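# About Hokus

Hokus packs and refills pencil cases for schools, exam centres and training rooms. We work from one unit in Carnham and send out to anywhere in the country that a carrier will deliver to. 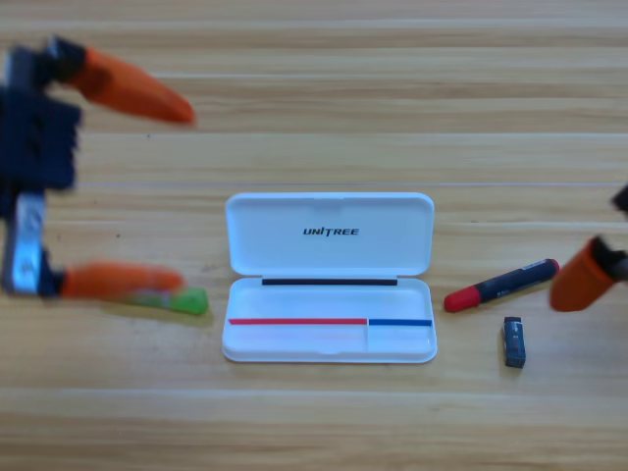

*An open case on the packing table, with a green marker, a red-capped black marker and a small dark block lying beside it.*

## What we do

Most of our orders come from primary and secondary schools that lend stationery to pupils and want it back at the end of the day. A school tells us what each pupil needs, we agree a packing list, and the cases arrive filled and ready to hand out. At the end of term they come back to us in the same cartons. We empty them, clean them, test the pens, throw out what has dried up and fill them again.

We also pack for adult classes and for offices that run training days. The lists are usually shorter and the markers fatter.

Hokus was started by Satish Sengar, who had spent years ordering stationery for a college and was tired of opening drawers full of pens without lids. The first orders were packed on his dining table. We moved to the present unit in May, three years later, and brought the table with us. It was used for meals again for a while in the staff kitchen before one of the legs went.

## How a case is packed

Every case starts open and empty on the table, with its contents laid out on the wood beside it. The packer checks the items against the list before anything goes in. Markers are tried on scrap paper and the caps pushed on until they click.

We like cases that open flat and have a divided tray. Long items go in the longest section, and small things such as erasers and sharpeners go in the smallest, where they can't slide under the pens. A pupil opening the case can see at once if something is missing, and so can the teacher at the door.

The same list is always packed in the same order. It sounds fussy, but a class set is much quicker to check when every tray looks alike.

Cases are closed, turned over once and opened again. If anything has jumped its section, the list is changed — usually by swapping a long marker for a shorter one.

## Sizes of order

The smallest order we take is 2 cases, for people who want to try a layout before settling on it. A standard carton holds 60. Larger orders of up to 200 can normally go out in the same week if the items are ones we keep on the shelf. Beyond that, please ring first.

We can use our own cases or ones that you send us. If you send your own, please empty them. We have had sandwiches.

## Where things come from

Erasers, sharpeners and rulers come from Panasiuk, a family wholesaler that has supplied us from the beginning. The cartons and paper tape are from Skeken. We buy markers from several places and change supplier when a batch doesn't write well.

We don't print names on cases. If you need them labelled, we can add a plain sticker inside the lid with a number or a class name on it. Pupils' names are best left to the school.

## Returns and refills

Used cases can be sent back at any time in term. Put the delivery note in the top of the carton so that we know whose they are. Green and red markers run out long before black ones in most schools, and we keep extra of both for refills.

Pens that can't be used again are sorted by type and sent for recycling where there is a scheme that will take them. Erasers that are still a decent size are wiped and go back in. Small ones go into a tub by the door, and visitors are welcome to help themselves.

## Visiting and contact

The unit is open on weekday mornings. Visitors should come to the side door, as the front one is for deliveries — there is a bell. You are welcome to bring a case and the things you want to fit in it, and we will work out the layout with you at the table.

Post should be addressed to Hokus, Box 3904, Carnham. Please mark anything about an existing order for the attention of Satish Sengar.

Page last updated 2019-07-01.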